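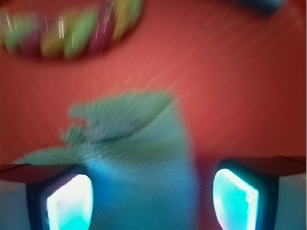
Green piece between the fingers, dish at upper left.

Tips for recording pick-and-place examples at a kitchen table

Keep one plain cloth or board for all 100 takes of a set. Move the dish a little after every 10 takes — otherwise the system learns the place and not the dish.

Close the fingers slowly on soft things. Keep the bad takes also, but in a separate folder.

Wipe the finger pads before each set.

Tips by Marites Castillo, Kirnen

© Farness Home Workshop | Contact | Back to top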